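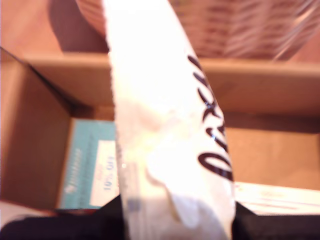
Home | Club Log | Tickets | Parts Wishlist | Join

Kullenmont Robotics Club - Support Tickets
Status: Open (getting close!)
Opened: Friday, September 26, 2025

Problem: fingers close on soft packaging, then lose it on the way up. Rigid stuff lifts fine every time. Bags of candy are a coin toss, and our entry for the Plutport packing challenge is mostly bags of candy, so we really want to crack this one.

Setup: parallel gripper, matte black fingers, Plalten controller, close force set to 400 in the config (the default is 1000, which crushed everything we gave it).

Log

Tried 640 first. Better hold, but the bag folded up between the fingers and swung sideways. Fun to watch, not great for placing.

Went back to 400 and slowed the lift instead. Huge difference! The contents settle before the arm starts moving across, and I got a whole string of clean picks. Then I lost two in a row when I grabbed too near the top seal, where there's only wrapper and nothing to hold on to.

Checked the finger pads, wiped them down, tightened the left one. It had a little wobble - maybe left over from the Golestani demo.

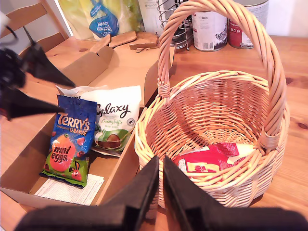

Does the grasp angle matter if the force is already right?
It matters a lot with bags, and coming in at 45 degrees to the long side has given us the fewest slips so far.

Still to do:
- log the finger gap at close, so we can tell a missed grab from a slip
- repeat the angle runs with the wrist speed turned down
- try the thin rubber pads from the parts drawer
- save the slow lift as its own profile so no one overwrites it (it was me last time, sorry)

If you're in the lab before the next meeting, please run a few picks on the slow profile and add your results below, even the ugly ones. Drops are really useful right now. I can't believe how much we got out of one speed setting!

3 comments | 2 shares | Watch this ticket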